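Tips for Teaching Two Robot Arms a Kitchen Job by Hand
By Irina Lazăr, Workar workshop pages, 17 Oct 2023

I teach the arms by remote control, with kitchen things on a black table, and these are the notes I keep for people who come to learn it.

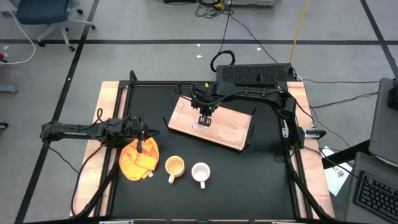

My first language is not English, so please forgive short sentences. I learned most of these tips by doing the work badly in September, when I had to throw away 33 recordings in one day.

Before you start

Decide the whole job in words and say it aloud. "Put the cloth on the board" is not enough. Which arm takes the cloth? Which side goes down? Does the other arm wait or help? If you decide this with the grippers already moving, the recording will contain your thinking, and the arm will learn to stop and think in the same place.

Practice the job with your own hands first, but use only the thumb and one finger of each hand. You will notice quickly which parts are difficult.

Wipe the table and let it dry. Crumbs from a wooden board go under the cups and change how they slide.

Cloth

Cloth is the hardest thing in my kitchen set. Take it from a high fold, never from the flat part. Open the gripper a little wider than you think you need, go down slowly, close, and wait one breath before lifting.

Do not put the cloth down the same way each time. I drop it from the height of my elbow and leave it how it falls. Tamer Rawashdeh used to fold it nicely before every recording, and his arm could later pick up only a nicely folded cloth.

If the cloth has a label, try not to hold it by the label. It works, but then the arm looks for labels.

Mugs

Turn the handle to a new direction between recordings. A small turn is enough, and do some big ones also.

For a mug, I come from above with one finger inside and one outside the rim. Yolanda Sotomayor prefers the handle. Both are good, but choose one for the whole set. Mixed ways in one set gave us an arm that went between the rim and the handle and closed on air.

Use mugs which you do not love. Thin rims chip when the fingers close too fast. Keep them empty until the motion is smooth, then try with dry rice, and water only at the end.

Boards and other wide things

A board with end handles is easier than a plain one, but the two arms must lift together. I count in a quiet voice: one, two, up. When one side is late, the board tilts and small things roll off.

Place the board a little crooked in some of the recordings. People in real kitchens do not put it straight.

Your hands on the controls

Move at the speed of pouring honey. When you feel bored, it is the correct speed.

Rest after 12 recordings. Your shoulders become tired before you notice, and tired shoulders make the arm shake. I stand up, drink something and look out of the window for 5 minutes.

If you make a small mistake, like missing the fold once, correct it calmly and continue. Such recordings are useful. If you drop the mug or hit the table, stop and mark it as bad.

Cables

Before the first recording, move each arm slowly to its farthest point and watch the cable the whole way. It should never be tight. Leave a loop near the joint and fasten it with a soft strap. Hard plastic ties cut into the cover after some weeks.

Keep your feet and your chair away from the cables on the floor. I say this from experience.

Keeping notes

I write by hand, on paper, one line for each recording: the job, the arm that started, good or bad. Siiri Dzene keeps the same in a spreadsheet, and she finds things faster than me. For the cloth job we have now 600 lines between us, and the oldest ones are almost all marked bad.

Next page: washing and drying the gripper pads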